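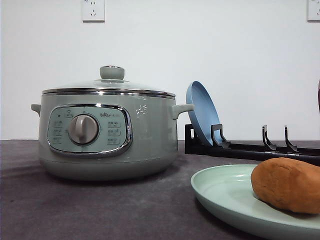
How Does a Robot Learn to Help in the Kitchen?

148 shares | 8 comments

Have you ever taken the lid off a pot? You probably did it without thinking about it at all. Your eyes found the knob, your fingers closed around it, and up it went. For a robot, that little job is a great big puzzle, and at the Harkiria workshop, where neighbors come to build things together, we have been working on it since September.

Our robot is called Rillumik. It is one arm with a gripper on the end, and a gripper is a kind of hand with only two fingers. Two doesn't sound like very many, does it? But try it yourself – hold your thumb and one finger like a crab's claw and pick up a spoon, then a sock, then a grape. You can do quite a lot that way, if you are patient.

The first thing Rillumik has to work out is where the knob is. If the fingers come down a little too far to one side, they close on nothing but air. Then comes the squeeze. Too soft, and the lid slips. Too hard, and something could crack, and we would all be very sad about that.
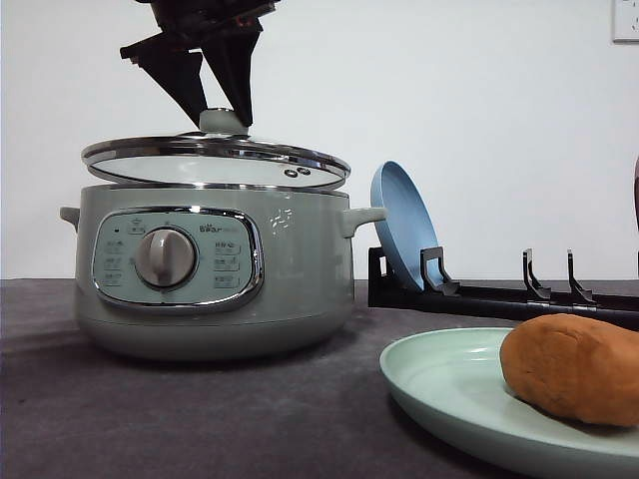
Lifting has its own troubles, too. A lid held only by its knob likes to tip, the way a tray does when you carry it with one hand, so the arm needs to move slowly and smoothly. And after that it still has to find a good place to set the lid down!

We practice each move over and over. One of our notebooks has 665 tries written in it, and plenty of those have a big X beside them. That's all right. You fell over a few times when you were learning to walk, and look at you now.

If you would like to build a gripper at home, ask a grown-up to help you cut two fingers out of thick cardboard and join them with a paper fastener, like a pair of scissors. Wrap a rubber band around each tip so it doesn't slide. Then see what you can pick up, and draw the hardest one for us.

Contact Harkiria Workshop | © 2024 | Back to top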